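**Acrylic stepped display risers, clear, two sizes. Bought January, reviewed after a month of crumbs.**

I run the refreshment table at Latport, our twice-monthly gathering of people who like old radios and, it must be said, like biscuits more. For years the snacks lived in a heap. You dug for what you wanted, and whatever you didn't want came up first. Binta Danladi, who has a shop background and strong views on heaps, told me I needed risers. So I bought risers.

There are two things under review. One is the large stepped display from Pilach, a sort of see-through staircase for chocolate. The other is the smaller tiered rack from Kaewkla, meant for bottles. I paid for both myself, and neither firm knows I exist.

## Getting them out of the box

Both arrive wearing protective film on every face, and I mean every face, including ones you didn't know a staircase had. The Pilach took me most of an evening. The film comes off in strips the width of a bootlace and then clings to your jumper. The Kaewkla film peeled in whole sheets, which was so satisfying I was sorry when it ran out.

There's nothing to assemble on either. The Pilach leaflet nevertheless has 3 pages of assembly instructions, apparently for a different product with screws.

## The Pilach stepped display

It's big. I'd read the measurements and still managed to be surprised. On a normal table it wants to be the main event, and if you put it square to the front it looks like a small stadium. I've ended up setting it at an angle down the left side, which takes the pomposity out of it and lets people reach the upper steps without leaning over the lower ones.

Chocolate bars are what it's good at. A Snickers sits happily on the low steps and can be seen from the door. Small boxes do nicely in the middle. Anything light and tall is a different story: a little cup on the top step will go over if somebody so much as thinks about the custard creams. The steps have no lip of any kind. I can see that a lip would spoil the clean look, but so does a cup on its side.

A proper box of cookies doesn't belong on it at all. I stand mine at the end and let it fend for itself.

## The Kaewkla bottle rack

The better buy of the two. It goes at the back, where tall things ought to go, with the Coke in it on two levels, so the ones behind aren't hiding behind the ones in front. The tiers are stiff and I've had no wobble. It's also far easier to wipe, having fewer inside corners for stickiness to retire to.

My one complaint is that glass bottles make a noise going in. It isn't loud, only the kind of clink that makes a whole room turn round and look at you hopefully.

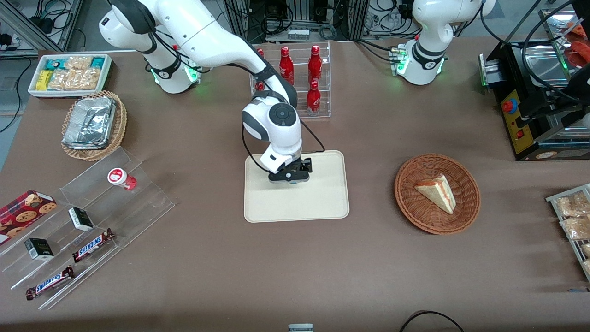 *Current layout: red bottles in the rack at the back, steps down the left, tray and basket in the corner.*

The brown cloth is my own addition and I'd recommend something like it. On a bare white table clear acrylic more or less disappears, and Lionel Catterall put his elbow through the first arrangement on those grounds. Against brown you can at least see where the edges are. It hides crumbs too, up to a point.

You'll notice I haven't put everything on steps. The packaged bits still go in a plain white tray, and the foil container lives in a round wicker basket I already owned. I did try small packets on the Pilach. They slid down it one after another, at leisure, like people leaving a dull lecture. A tray costs next to nothing and holds them perfectly well. Charoen Duangkaew has pointed out that I could have bought four trays and saved myself the trouble, and I have asked him to bring his own crisps in future.

## Cleaning and scratches

Warm water, a drop of washing-up liquid, soft cloth. Don't use kitchen roll. I did, once, on the top step of the Pilach, and there's now a faint swirl in it that only shows under strip lighting. We have strip lighting.

Fingerprints are constant. If that sort of thing bothers you, buy something in wood and be happy.

Static is worse than I expected as well. For the first week after peeling, both pieces pulled in every bit of fluff in the building. It settles down.

## Storage

The Kaewkla goes in a cupboard. The Pilach goes on top of the cupboard, inside a pillowcase, because it doesn't nest or fold and has no intention of starting. Hatice Akyol gave me the pillowcase and would like it back.

## Verdict

Kaewkla bottle rack: yes. Buy it if you have bottles and a table. Four and a half out of five, with the half lost to clinking.

Pilach stepped display: only if you sell or serve a lot of bars and have somewhere to keep it. It does make the table look as though someone is in charge, and people do take what they can see, so the Snickers now go at an alarming rate. But it's large, it marks easily and the top step is a menace to cups. Three out of five. I'd look at the narrower version if they ever have it back in stock.

*Posted February 1, 2021. I'll add a note if either of them cracks.*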